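Gripper comparison, second progress report
6 August 2025
Prepared for the Wallavton equipment fund by Emil Brunner

You asked for two pages and no adjectives. I have managed the length.

Where we are

When the grant was approved in February, we promised to compare two grippers, the Jinik and the Firinetti, on the same pair of arms, doing the same dull jobs, and to tell you which one deserves the rest of the money. The short answer is that we have a favorite and are not yet ready to be quoted on it. The longer answer follows, and it contains a table's worth of numbers that I have written out as sentences, as the fund's upload form still eats tables.

We have completed 233 scored trials. A trial is one attempt at one task, started from the same arm position, and scored pass or fail by a person who does not get to argue with the score afterward. The Jinik passed 92 times out of its share on the pick and place tasks. The Firinetti is behind it there but does better on anything flat, such as card, folded cloth or a thin plastic lid, where the Jinik tends to push the thing along the surface like a cat with a receipt.

Controllers

The Pappas controller was bought to run both arms from one box. It does, and the timing between left and right is a good deal tighter than it was with the two separate units. It also took 9 firmware updates to get there. Each one came with release notes promising improved stability, and after the eighth I began to take this personally. The current version has been left alone, and anyone who wants to update it has to talk to me first.

Two-arm work

Most of the summer went into tasks where both arms have to work close together, which is harder than it sounds on paper and much harder than it sounded in our application. The grippers end up nearly side by side over the middle of the mat, and every cable that was comfortable with one arm moving becomes an opinionated third party when there are two.
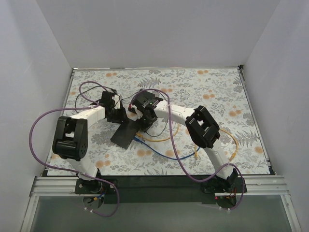 Anouk Van Beek read a draft of this report and objected that I was blaming the cables for what is mostly a planning problem. In her view the arms meet in the middle because we keep writing tasks that send them there, and a handover placed a little off to one side would give both wrists more room to turn. She also pointed out that cable slack should be set with both arms at full reach, before a session, and then written down so the next person doesn't set it again by feel. I have no good answer to this, so we are doing it.

We will rerun 30 of the two-arm trials with the handover point moved and the slack fixed. If the failures drop, Anouk gets the credit and I get a shorter list of complaints. If they don't, I will go back to blaming the cables.

Money

Spending is under plan, mainly through not having bought the second camera. The one we have is mounted in a fixed spot and covers the workspace well enough for scoring. A wrist camera would help with the flat objects, and we would like to move the unspent amount to that line. Please treat this paragraph as the formal request, unless there is a form, in which case please send the form.

Still to do

The Firinetti finger pads need replacing before its next block of trials. We have one spare set and a quote for more, with a delivery time the supplier describes as "soon."

The raw scores are in the shared folder, under the name "scores final 2." There is also a "scores final." Please don't open that one.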